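Ok, table update. The Arkby one from the secondhand place in Nenside finally made it up the stairs and I can't stop looking at the top.

Paid 180 for it, talked down from 400! Fadime reckons I'd have paid the full whack — she's right.
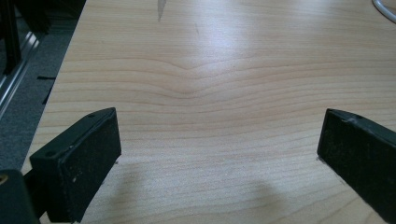
the grain!! see the little dip in the middle

It's so pale, sort of a maple colour, with all these fine wavy lines running across. My favourite bit is where they bend into a V.

Next job is working out what to put on it. Wax? Oil? Tell me what you use.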